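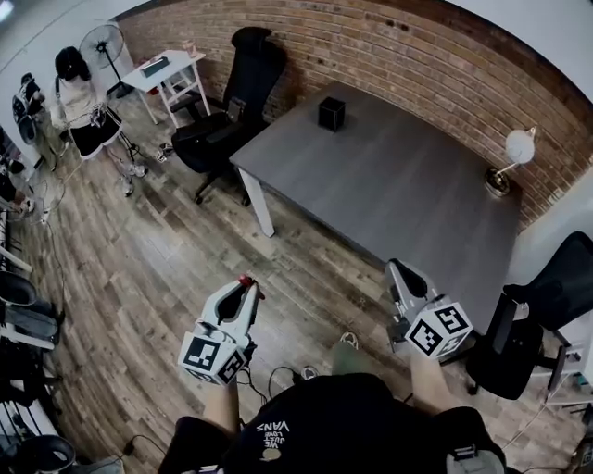 The Case for the Bare Table

Shared workrooms are seldom judged by their tables. Visitors to the Lindevard building comment on the brick, the plank floors and the light, and the annual survey asks tenants to rate the chairs. The table receives no question of its own, although most of the working day is spent at it.

This essay argues that a shared table should hold a lamp and very little else. The position is an unpopular one. When the Rilto rooms were refitted in May, tenants asked for desktop shelves, pen trays, charging stands and a divider down the middle of each surface. Every request was reasonable when read alone. Granted together, they would have left a person with enough space for a notebook and one elbow.

A dark gray top with a desk lamp at one end can serve a drafting session in the morning and a meeting after lunch. The lamp earns its place. Overhead lighting in older buildings is poor near the walls, and brick gives back little of what reaches it. A lamp with an adjustable arm can be turned toward the wall for a softer light or brought down over the page.

Other items belong elsewhere. A small side table will take the cups and boxes that otherwise migrate to the work surface, and a standing fan needs only a patch of floor. Fengying Du, who planned the Tannous reading rooms, has objected that storage placed out of reach goes unused. Her point deserves weight, and it applies well to rooms with a single occupant. In shared rooms, however, storage within reach becomes storage for whoever arrived first. Of the 59 comments received after the refit, a good number concerned belongings left behind by the previous user.

Cables remain the weak part of this argument. Floor outlets are expensive, and a cord across the boards is a poor substitute. Management should fund the outlets before it considers another order of desk accessories.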